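Slide 4. Cable snag on the two-arm cloth cell

Start with the setup. Fistari is a two-arm cell on a shared rail. The task is flattening and folding white cloth. Both grippers work in the same small volume over the middle of the table.

Slide 5. Leave up while talking.

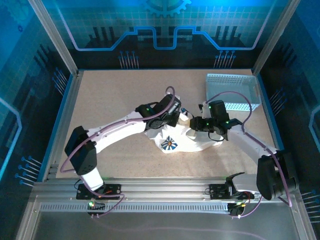 Wrist views, cloth at the fingers:

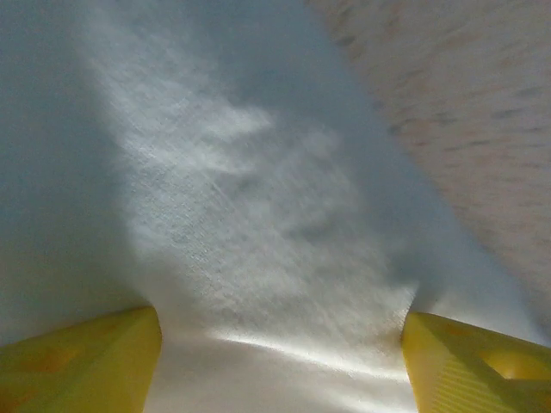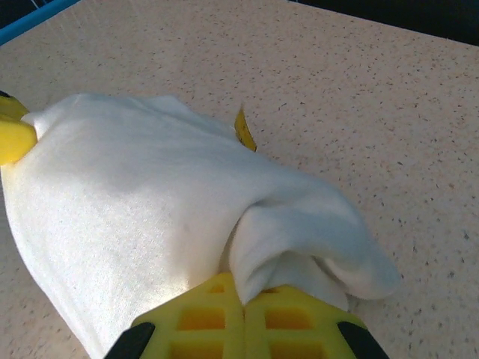
Prokivville, May 24, 2021

Slide 6. The fault. The right wrist cable caught on its own shoulder bracket during a reach across center. The joint kept pulling for 60 ms past the current limit before the controller tripped. The connector backed out one pin, and the gripper lost position feedback with cloth still in the fingers.

Slide 7. Why the stop was late. The Skastier firmware averages current over 10 samples. That is fine for a slow stall and too long for a snag. The log shows 461 cycles on this cable routing before the fault, with no warning.

Slide 8. Loss of feedback was treated as "gripper open." The left arm then pulled against a closed grip. This is the safety item. Pause for questions.

Slide 9. Changes. Lost feedback now stops both arms. Cable slack is clipped at the elbow. Paju reran the cell for almost 3,000 cycles with no snag. Connector wear is still open, next inspection in December.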